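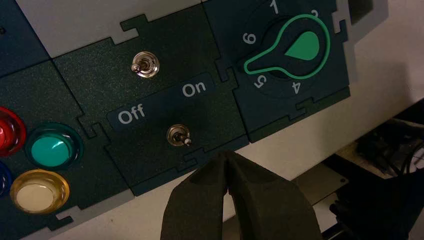

写真1 パズル形状のタイルを組み合わせた操作パネル(中央がトグルスイッチ、右がロータリーセレクター)

操作学習用パネル「Nurkorora」使用評価

当資料室では、館内の体験コーナーおよび貸出用教材の選定にあたり、候補となる製品を一定期間使用したうえで評価を公表している。本稿では、Plarville社が扱う組み替え式の操作学習用パネル「Nurkorora」を取り上げる。スイッチ、つまみ、押しボタンといった基本的な操作部品をタイル単位で組み合わせる教材であり、学校の技術科や作業療法の現場、公共施設の展示などでの利用が想定されている。評価は当室教材係が行い、Géza Farkas研究員が取りまとめた。

1.評価の対象と方法

評価には基本構成の一式を用いた。使用期間は6月の1か月間で、午前中は団体見学の受け入れ、午後は係員による操作試験にあてた。操作試験では、トグルスイッチの切り替えを各600回、ロータリーセレクターの全位置への回転を189回繰り返し、前後で感触の変化を比較した。見学者からは32件の感想が書面で寄せられており、これも参考とした。

なお、電気的な性能の測定は本評価の範囲に含めていない。接続機器との相性については、製品付属の手引きを参照されたい。

2.全体の構成

各タイルは縁がジグソーパズル状に加工され、凹凸をかみ合わせて連結する。色は暗い青緑で統一されている。落ち着いた色調のため、ボタンやつまみの指標など、操作すべき箇所の色が目に入りやすい。展示台の明るい灰色の面に取り付けた場合にもタイルの輪郭がはっきりと見え、見学者が「どこまでが一つの部品か」を把握するうえで有効であった。

連結の固さは適度である。児童が自力で外すことは難しいが、係員であれば道具を用いずに組み替えられた。ただし、中央に置いたタイルを交換する際には、周囲のタイルもいったん緩める必要がある。配置を頻繁に変更する授業では、この点に若干の手間を要する。交換する可能性の高いタイルは、あらかじめ外周に置くことを勧める。

3.トグルスイッチのタイル

銀色の金属製小型トグルスイッチが上下に二つ並ぶ。表面には細かな斑点状の模様があり、指紋の跡は目立ちにくい。レバーは短く、切り替えの節度は明瞭で、600回の操作後も感触に差は認められなかった。成人の利用者からは「実際の計器に近い手応えである」との意見が複数あった。

一方で、表示の配置には改善の余地がある。二つのスイッチの間に、左に「Off」、右に「On」と白文字で記した暗色の帯が一本設けられているが、この帯は下のスイッチのすぐ上に位置している。初めて触れる利用者には、上下いずれのスイッチに対する表示なのか迷う例が見られた。下のスイッチがやや右寄りに取り付けられていることも、判断を難しくする一因と思われる。当室では、上のスイッチの脇に手製の小さな札を添えて対応した。製造元には、スイッチごとに表示を設けるよう要望したい。

また、レバーが小さいため、手袋を着用した状態での操作や、指先の細かな動きに困難のある利用者の操作には時間を要した。訓練の目的によってはこの難しさ自体に意義があるものの、最初の課題としては押しボタンから始めるほうが円滑である。

4.ロータリーセレクターのタイル

黒い大型のつまみに、明るい緑で縁取られた指標が付く。指標は丸い頭部から細長い軸が伸びる、鍵穴に似た形である。黒地に緑の対比は強く、離れた席からもつまみの向きを確認できた。集団指導において教員が手本を示す際、この視認性は大きな利点となる。つまみは十分な大きさがあり、手のひら全体で包むように回すことも可能である。

周囲の数字は白色で印刷されており、暗色の地に対して読みやすい。気になったのは、指標と数字の関係である。指標が大きいために、つまみの向きによっては数字の一部が隠れる。さらに、丸い頭部と細い軸のいずれの側で数字を読むのかが、形だけでは伝わりにくい。軸の先端が「5」と「6」の間を向いた状態で手を止め、係員に確認を求める見学者もあった。指導の冒頭に「細い先で読む」など、読み方の約束を明確に伝えておくことが望ましい。

回転の抵抗は中程度で、189回の試験中に空回りや引っ掛かりは生じなかった。

5.押しボタンのタイル

丸形のアーケード型押しボタンが4個配置されている。色は赤、青、黄、緑系で、緑のボタンには光沢のある半球状のドームが用いられ、黄のボタンは中央が淡いクリーム色、縁が半透明の琥珀色である。押し込みの深さは十分にあり、軽い力で反応する。年少の見学者に最も好まれたのはこのタイルであり、感想の多くが押し心地に言及していた。

色名による指示(「黄色を押してください」等)は円滑に通じたが、緑のボタンは青みを帯びているため、「緑」と呼ぶ者と「青緑」と呼ぶ者に分かれた。色覚の多様性に配慮するうえでも、位置を併せて伝える指示が適切である。ボタン自体に記号を貼付する方法も検討したが、押下時に剝がれやすく、採用を見送った。

6.保守と清掃

日常の清掃は、乾いた布による拭き取りで足りた。タイルの継ぎ目には細かな埃が入りやすく、当室では柔らかい刷毛を併用している。トグルスイッチの根元も同様である。液体洗剤を直接吹き付けることは避け、消毒が必要な場合は布に含ませて用いる。

組み替え後には、タイルの浮きがないか指で縁をなぞって点検する。浮きがあるまま使用すると、つまみを回す力が継ぎ目に集中するためである。

7.比較

当室が以前に導入したDobos社の一体型操作盤と比べると、本製品は配置の自由度において明らかに優れる。一体型は堅牢で表示も整っているが、故障時には盤全体を取り外さなければならなかった。本製品では該当するタイルのみを交換できるため、展示を休止する時間が短い。他方、利用者が強く寄り掛かるような環境では、一体型の安定感に分がある。

8.総合評価

推奨する。ただし、導入にあたっては、トグルスイッチの表示の補足と、ロータリーセレクターの読み方の事前説明を行うことを条件とする。部品の手応えは教材として十分な水準にあり、耐久性についても本評価の範囲では問題を認めなかった。

用途別の適性は次のとおりである。

展示・体験コーナー:適
技術科の授業:適
指先の訓練:概ね適(押しボタンから段階的に導入すること)
無人での常設:要検討

貸出を希望する団体は、使用予定の2週間前までに所定の申込書を提出されたい。貸出時の配置は、左から押しボタン、トグルスイッチ、ロータリーセレクターの順を標準とする。変更を希望する場合は、申込書の備考欄に記入すること。

関連する評価記事
・Dobos 一体型操作盤 長期使用報告
・展示台用固定金具の比較
・Gusard 卓上照明 視認性に関する所見
・貸出教材の清掃手順(改訂版)

お問い合わせ:Gusard教材資料室 教材係 | © Gusard教材資料室 無断転載を禁じます | ページの先頭へ戻る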